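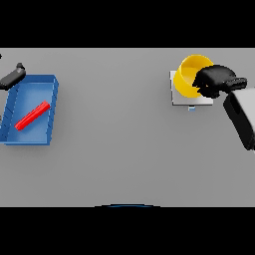 Gripper comparisons settle very little, in the view of Marilou Sison, whose objection to the Lommont trials was that a hand which wins on rods will lose on cups, and that everyone involved knew this before the first run. The organizers printed her remark on page 5 of their report and went ahead anyway.

The Lommont trials are a series of tests in which robot end effectors are compared on simple pick-up tasks, mostly in simulation. They were set up by Victor Mwakalinga and Mwende Mohamedi at the Tanui workshop, after a long disagreement over whether a fingered hand was worth its price. The disagreement has outlived the trials.

Setup

The standard layout is a plain gray tabletop with few objects on it. In the two-arm version, a blue tray holding a red rod lies on the left and a yellow cup stands on a small white platform on the right. A gripper works from the tray side and a black fingered hand from the cup side. The open table between them is wide, which early users took for generosity until they had to plan a motion across it.

Objects are kept plain on purpose. A rod rolls, a cup tips, and either is enough to embarrass a controller. An early proposal to include a stuffed rabbit was dropped when the simulator took most of an afternoon to work out the ears.

Scoring

Each entry is run 80 times per task, with the starting positions shifted slightly between runs. A grasp counts if the object is lifted and held for 6 seconds. Dropping it in the seventh second is allowed, a rule that has been used more often than its authors expected.

Contact force is logged but does not affect the score. Mohamedi argued for a penalty on hard squeezing, pointing out that a simulated cup never cracks and so teaches a hand terrible manners. The penalty was tried for one round, in June, and removed after it placed a gripper that barely touched anything at the top of the table.

Results

The first full round came to 1,064 valid runs. Simple grippers did better on the rod, and fingered hands did better on the cup, particularly when allowed to close over the rim. The Raltura controller, entered with both kinds, finished in the middle with each and was described in the report as "consistent."

Switching controllers changed the rankings more than switching hands did. This was awkward for a study of hands.

Reception

Anderson Cavalcanti called the trials useful for finding bugs and useless for buying equipment. A later version by the Jelton group added a second camera view, which helped with the rod and made no difference to the cup. Sison has since entered a gripper of her own. It does well on rods.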